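Desktop refurbishment: where we are and what happens next
3 Mar 2022

The Tasanside store has now passed 312 desktop computers through the workshop since the scheme opened in December. Most came from two office clearances at Billesell, with a smaller number handed in at the front desk. We are still accepting towers and small desktops, with or without a drive. We can't take monitors at the moment as the racking is full.

Several readers have asked what is done with a computer once it has been dropped off. The order of work is the same for every machine. It is given an asset number, checked for damage to the case and the power socket, and opened. Dust is blown out before any parts are handled. The drives come out first and go to the locked cabinet for wiping. A machine does not get its own drive back. It gets whichever wiped and tested drive of the right size is next on the shelf, and the number is written on the job sheet.

Memory and processors are pulled from machines which are too old or too damaged to send out again. These are sorted by type and kept in the labelled trays at the Prarnberg end of the workshop. Cases go for scrap when the stack reaches 15.

Drive carriers are the part we run short of. Many of the towers we receive hold the drive in a plastic carrier that slots into a cage inside the case, and a fair number turn up without one. Carriers from one model will often not fit the next, even from the same maker. If you are clearing out an office, please look in the drawers and cupboards for spares before the skip arrives. Blue, grey and green ones are all useful, and it doesn't matter if they have old labels stuck to them.

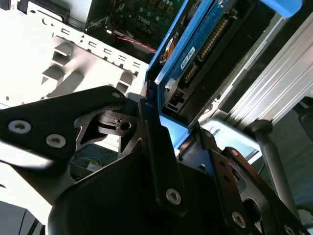
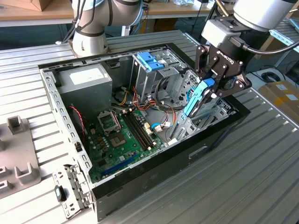
A blue drive carrier and an open case.

When a carrier is the correct one it should slide in without force. If it stops short, take it out and check that no cable is lying across the cage before trying again. The power and data leads are left unplugged until the carrier is seated. Bent guide pins can usually be straightened with flat pliers, but cracked carriers go in the scrap bin.

Finished machines are started up, left running for an hour and then boxed. The next delivery goes to Kjærgaard, which has asked for 17 desktops with keyboards and mice. We have the keyboards but are short of mice, so any wired ones would be welcome.

Running costs for the winter came to 3,220 pounds, mostly rent and replacement power leads. A full breakdown is pinned up by the door and can be sent by post on request.

Drop-off is at the side entrance. Please tape loose cables to the machine they belong to and remove any discs from the tray.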